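Gripper loses the cloth on the first lift, club folding project

Posted by Aiman Ngui

Our club at Lemstead has a two-arm laundry project due in April. The left arm presses down on the garment, closes, and lifts. On towels it works. On sports clothes the cloth slides out in more than 200 tries, and changing the closing force did nothing useful. Is it the fingers or the program?

Anca Pană

Try more force. Ours was set too low all year.

Lucinda Pettigrew

He already said he changed the force. I would look at the approach height first. If the gripper pushes flat onto slick polyester, the layer under it spreads and there is no fold to close on. Stop 4 mm higher and move sideways toward the middle of the heap before closing, so a ridge comes up between the fingers. Also check that your cable has slack at full wrist turn. Ours pulled the wrist off by 5 degrees and we blamed the code for weeks.

With shorts or a jersey, start from an outer edge of the heap, like this:
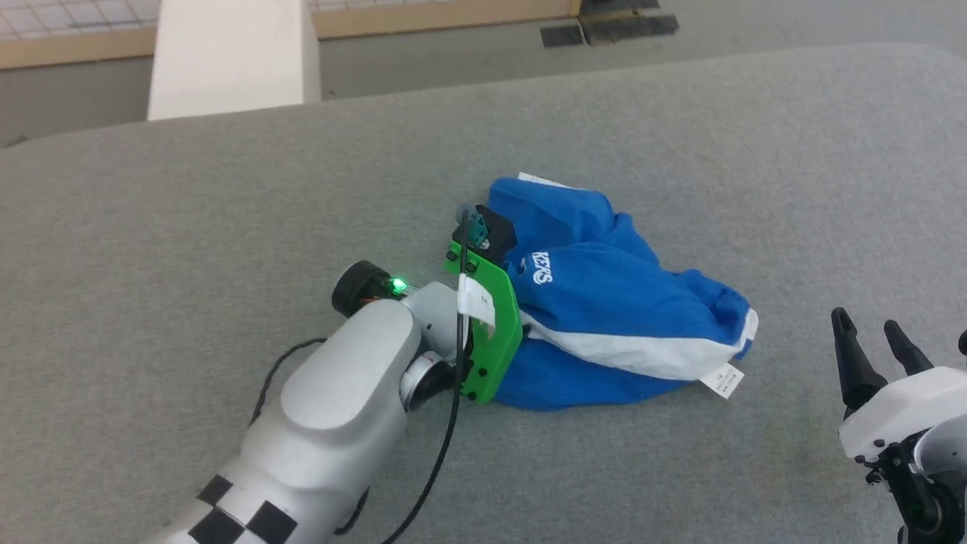

Thịnh Giáp

The sideways move helped us too, but only after we slowed it down. At full speed the whole garment slid along with the gripper. We also put thin rubber on the finger pads. We got 61 good lifts in one afternoon with both changes, and I don't know which one did more.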